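How to Find Out Whether a Robot Arm Can Do One of Your Chores

Every few weeks a friend sends me a video of a robot folding a shirt and asks if they should hold off on hiring a cleaner. My answer is always the same: pick one chore, a really boring one, and test it properly before you believe anything (the video included). I've been doing this on my own time for a while now, and I'd like to save you some of the weekends I lost.

You'll need access to an arm, obviously. A maker space or a friendly college shop may let you book one. I use the bench at Drillstead, and everything below assumes something about that size, with a reach that covers a table and not much more.

Step 1. Pick a chore you can finish in under a minute

Clearing a table is too big. Wiping a counter sounds easy, but then you have to decide what "clean" means, and you'll argue with yourself all evening. My favorite starter is pulling a tissue from a box and setting it down somewhere else. A toddler can do it, it costs pennies, and it's surprisingly nasty for a machine! The tissue is thin, it folds over when you touch it, and the box wants to come along for the ride.

Step 2. Write down what counts as a pass

Do this before you switch anything on. Mine reads: one tissue out, box still upright, tissue not torn in two, no hand from me. If you skip the writing part you'll start giving the robot credit for nice tries. I did, all through March, and had to throw those notes out.

Step 3. Leave some clutter where it is

A bare white table is a gift to the software. Real homes have patterned tablecloths, cables, chargers and last night's hobby all over the place, so put your chore in the middle of that. Keep anything that can snag away from the moving joints, and put your hand on the stop button before the first run. Then swap the background halfway through. The program I was using, Bogdan, did fine on plain gray and went to pieces over a floral print.

Step 4. Do 20 warm-up runs and don't count them

You're looking for dumb problems here: a loose bolt, a cable that pulls tight when the arm turns, a box that slides. A bit of putty under the box fixed the last one for me. Put a fresh tissue up each time, because a used one stands up differently and the arm gets a different job.

Step 5. Run the real test

I go for 300 tries, spread over a few evenings. Yes, it's dull. Put on a podcast. Log each one as pass or fail right away, with a word or two about what went wrong ("grabbed air," "took the box").

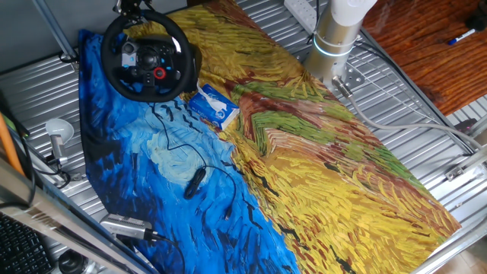 By the Tiltmont Bench Notes author
Filed under: Home Robots, How-To
Thursday, April 25, 2024

A busy cloth like the painted wheat field and sky is the sort of background I mean in step 3. The tissue box sits right on the line between the blue and the yellow, with a white tissue sticking up, and the steering wheel next to it takes up a good chunk of the space you'd want to move through.

Step 6. Read your fails before your score

Sort them by cause. If most are missed grabs, work on the lighting first and then on the camera angle. If the box keeps tipping, slow the lift down. I changed both at once the first time and learned nothing from it, so change one thing and run another short batch.

So, can they do chores yet? One chore, in one spot, with someone standing by — pretty often, yes. A whole living room while you're at work? I wouldn't leave mine alone with it. Next I'm trying socks, using the soft finger pads from Hakov, and I'll post the log sheet with that one.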